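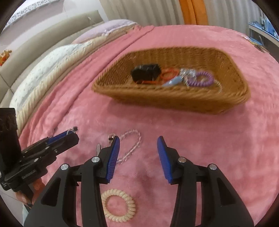 # Metham Small Things

Notes on getting bracelets, hair ties and keyrings off a pink blanket and into a wicker basket. Version 3. There was a version 2, but the hair ties won.

- One basket, no dividers
- Coils count as coils, whether they hold hair or keys

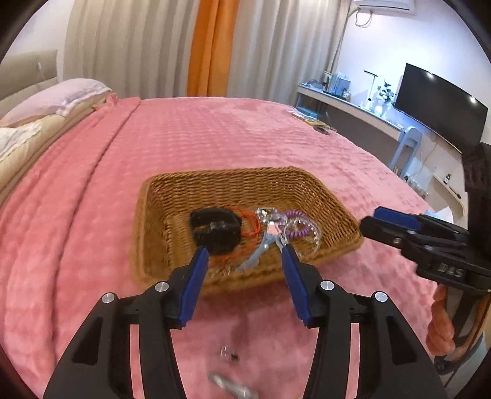

## Known issues

- Orange cord tangles with everything. Won't fix.
- Fleece hides clear plastic. Pat before sitting.
- Labels say `coil_misc` far too often.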